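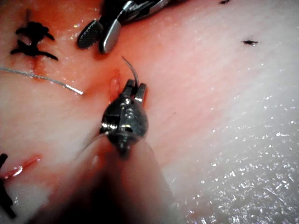
Section 7. Grip Faults During Suturing Practice

7.1 When this section applies

Use this section when the Skuria console shows fault 506 (jaw force out of range) or fault 591 (wrist position mismatch) while an instrument is at the practice pad. It also covers a needle that turns or slips in the jaws with no fault shown. For faults at power-up, go to Section 4. For camera faults, go to Section 9.

The Skuria trainer is for bench practice on tissue pads only. Do not use it, or any instrument that has been used on it, on a patient.

CAUTION: A stopped arm may still be gripping. The jaws hold their last position for up to 30 seconds after a fault and then relax. A needle held at the time will drop or swing. Keep hands off the pad until the jaw light on the arm has gone out.

CAUTION: Do not pull a needle out of closed jaws by hand. The point can go through a double glove, and side load on the jaws can bend the drive pins in the wrist.

7.2 Making the trainer safe

1. Take both feet off the pedals and both hands out of the grips.
2. Press HOLD on the console. Do not press the red stop button unless an arm is moving. The red stop cuts power to both arms and clears the fault record.
3. Write down the fault number and the instrument slot it belongs to. Slot 1 is the right hand and slot 2 is the left.
4. Look at the camera view and find the needle. If you can't see it, treat it as loose and go to 7.5 before doing anything else.
5. Wait for the jaw light to go out on the faulted arm.
6. Pick up the needle with a hand needle holder and put it in the sharps cup.
7. If thread runs through or around either pair of jaws, cut it close to the pad. Don't unwind it by moving the arm.

Note: On consoles with older software the HOLD button has no light. Listen for the double tone instead.

7.3 Fault 506, jaw force out of range

The console raises this fault when the force at the jaws doesn't match what the grip is asking for. Most cases are a worn instrument, thread caught behind the jaws, or dried pad fluid in the wrist.

1. Complete 7.2.
2. Back the instrument straight out along its shaft with the release lever held down. If it stops partway, let go of the lever, push it back in slightly and try again. Never twist it.
3. Open the jaws with the thumb wheel and check the gripping faces under the bench lamp. Look for flattened ridges, a chipped edge, or a gap at the tip when the jaws are closed.
4. Check behind the jaws and around the wrist joints for thread. Remove it with fine tweezers.
5. Rinse the wrist under warm water and work the thumb wheel until it turns freely. Dry with lint-free cloth.
6. Refit the instrument and run GRIP CHECK from the service menu.
7. If GRIP CHECK passes, clear the fault and go on. If it fails, fit another instrument and run it again.

A second failure with a different instrument points to the arm. Lock out that slot and call service.

Note: Instruments are rated for 1000 jaw cycles at full force. The count is kept in the instrument and shows on the service menu. An instrument past its count may still pass GRIP CHECK and slip under load, so replace it anyway.

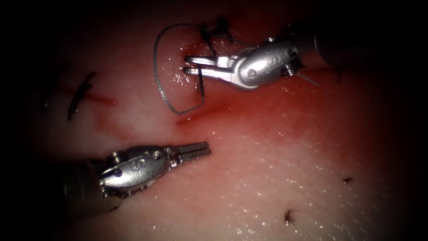

Selina Kofler, writing from the Vundbridge skills lab, reports that they had 506 come back four times in one afternoon with a new instrument fitted each time, and GRIP CHECK passed every time. The cause was a tail of thread wound around the drive coupling, up inside the arm where none of the steps above would find it. She asks that the coupling be checked before the slot is locked out.

We have added this check. With the instrument out and the arm on HOLD, shine a light up the sleeve and look at the coupling face. It should be clean all the way around. Pull any thread out with tweezers, with the arm still on HOLD. Don't use compressed air, as it drives short ends further in.

7.4 Fault 591, wrist position mismatch

The wrist is not where the console expects it to be. The usual cause is a knock between the two instruments, or one instrument pressed hard into the pad.

1. Complete 7.2.
2. Compare the wrist on the camera view with the wrist angle on the console. A small offset can be cleared by homing.
3. Back the instrument out until the jaws are well clear of the pad and the other instrument.
4. Select HOME WRIST for that slot only. Homing both together can cause a second knock.
5. Watch the full movement. It should be smooth – a jerk or a click means a damaged cable, and the instrument must be taken out of use.
6. Clear the fault and move the wrist through its range by hand control before taking up a needle.

If 591 comes back within the same session, tag the instrument and set it aside. Do not clear it a second time.

7.5 Lost needle

1. Leave both arms on HOLD and keep everyone back from the bench.
2. Search the pad surface first, then the tray, then the floor. Use the magnetic wand supplied in the drawer.
3. Check between the jaws and in the wrist of each instrument.
4. Lift the pad out with forceps and look underneath. Do not feel for the needle with your fingers.
5. If it isn't found, discard the pad as sharps waste and record the loss.

7.6 Returning parts

Send failed instruments, rinsed and dry, to Umonetti in the original tube. Customers supplied by Vương should use the return label in the lid of the case. Include the fault number, the slot, the cycle count and whether GRIP CHECK passed. Instruments sent with a needle still in the jaws will be destroyed on arrival and not credited.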